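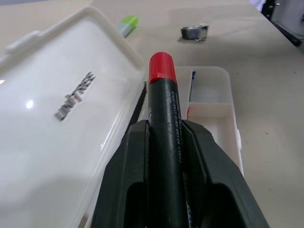

Saskia Tomoana wrote to us that her pair had started dropping pens after the March update, and could we please say whether it was the grippers or something she'd done. Her letter prompted this page, so thank you, Saskia!

Why does the gripper let go partway through a move?
Nearly always it is the grip force setting. The Enlow update put it back to 10, and for smooth pens we like 50. You'll find it under Hand, then Hold, and do save before you leave the page, as it won't remind you.

The arms stopped and I have fault 313. Is it serious?
It's a nuisance more than anything, but please treat it properly. Fault 313 means the two arms both asked for the same bit of space and the controller held them still. Press the stop button, keep your hands out from between the arms - even if they look quite settled - and only then clear the fault. 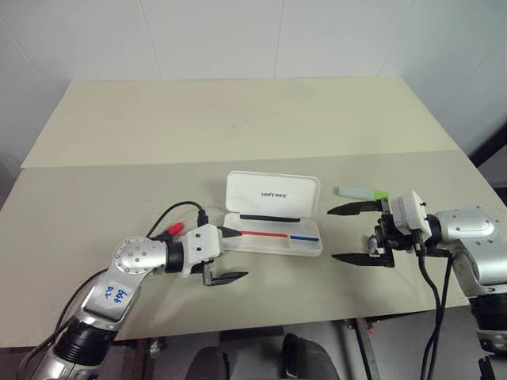 Two arms with the pen case between them, grippers open.

Can I reach in and rescue a dropped pen?
Only with the stop button pressed, please. Henryk Kaczmarczyk at our Standmont workshop had a pinched thumb from exactly this, and he knows these arms better than any of us.

One hand keeps catching the side of the case. What should I try?
Run the slow test with the lid open and watch where the tool goes. If it touches, raise the approach height by 4 and run it again.

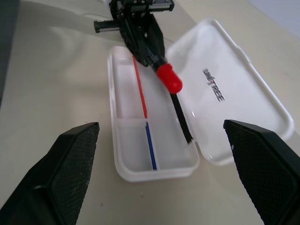

Red-handled screwdriver held over the open case.

Still stuck? Write to the Prirnville desk with your fault log and we'll gladly have a look.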